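OK friends, a little thread on backups, as I spent my whole evening on them and I'd love for somebody to get some use out of it.

I'm moving our office files off the old Dingate server and onto Vadano. We have 2708 folders, and I now know far more than I ever wanted to about what people keep in them (so many birthday flyers!).

First thing I learned: run the small test copy before the big one. I did 200 files, opened a handful of them, and found the dates had all been reset to today. One checkbox in the settings fixed it.
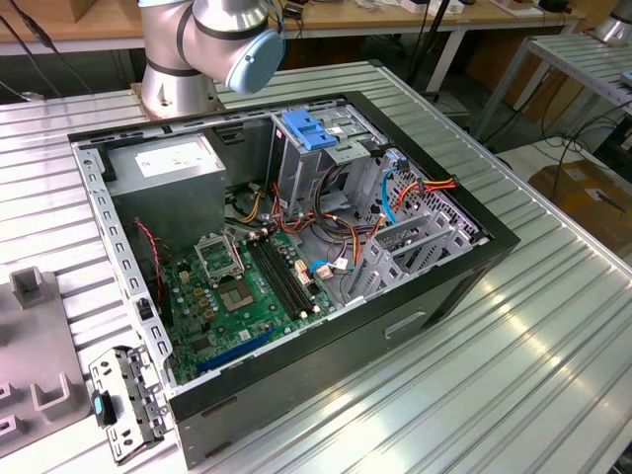

Second, long file names. Vadano skips anything over 90 characters and only mentions it in the log, so please do read the log, even if it's dull and you're tired and your tea is getting cold.

Shared calendars don't come across at all, by the way. I exported ours by hand and it took until 9 p.m.

Permissions are tomorrow's job. If any of you have done those on Vadano, come tell me how it went!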